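Putting together a clear acrylic card holder

I've made a fair few of these now, for shelf labels and place names and one for my mum's recipe for date loaf, and I still enjoy doing it. The kit I use is the plain Hurberg one, clear plastic with thin metal pins, and once you've done your first you'll fly through the rest.

Start by clearing a decent space and laying down something white and flat. Clear plastic has a way of vanishing on a patterned tablecloth (ask me how I know!), and a pale board lets you see the holes properly. Peel off any film, then give both faces a wipe with a soft cloth. 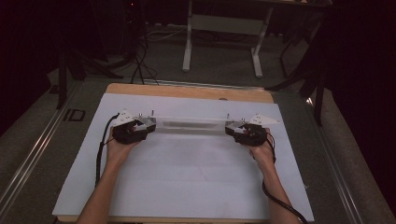 I like to try everything dry first, with no card, so I get a feel for how the holes line up. Take your time over this bit and put the kettle on if you're getting cross with it.

Step 1: Stand the pins

Hold each pin near the middle and lower it straight down until it finds its hole. If it leans a little, ease it back out and try again — forcing it can crack the plastic, and I've lost a corner or two that way. 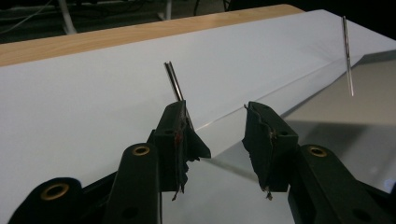

Step 2: Add the card

Trim your card a whisker smaller than the clear sheet. I use 200 gsm, which stays nice and flat. Turn the whole piece whichever way suits your hands, and check the corners before you tighten anything. Finger-tight is plenty.

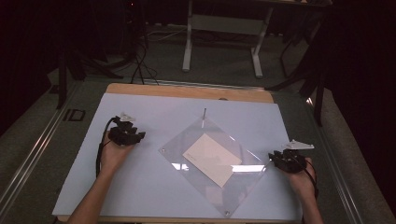 Moushumi Karunaratne
February 4, 2026
Lovely instructions, thank you. I rounded the corners of my card with nail scissors and it slid in much more easily. Would thicker card work, or does it push the sheets apart?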